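Household Chemistry, Unit 4: Why soap works (and when it doesn't)
Notes for the evening group, August 14, 2024

Okay, so last time we got as far as surface tension and then ran out of hour. I'm picking up at grease. If you missed it, Shu-fen Kao kindly typed up her version and it's neater than mine, so ask her nicely.

Grease and water don't mix. You knew that already! But I want you to be able to say why, because it's on the short paper in October. Water molecules are lopsided. One side is a little bit negative, the other a little bit positive, and they cling to each other like crazy. Oil molecules have no such lopsidedness, so the water just closes ranks and shuts them out.

Soap gets around this by being two things at once. Long oily tail, salty head. The tails bury themselves in the grease, the heads stay out in the water, and you end up with a tiny ball of grease wearing a coat of soap. That ball is called a micelle. Write it down, it's spelled oddly.
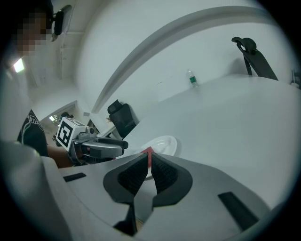 Reading time for this unit: 11 minutes

Now, dinner plates. A plate with a smear of butter on it needs very little soap, much less than I used for most of my adult life. What it does need is warmth (soft fat lets go more easily) and some rubbing. Kazimiera Sowa asked me if soaking counts as rubbing. It doesn't, but it helps with starch, so rice pots yes, butter dishes not so much.

Hard water next. Calcium grabs the soap heads and makes scum, the gray ring in your tub. Those of you out in Stunavthorpe have it bad, I'm told. Detergents mostly dodge the problem.

For next time: read the Nowakowski chapter, skip the box on lye, and bring a jar with a lid.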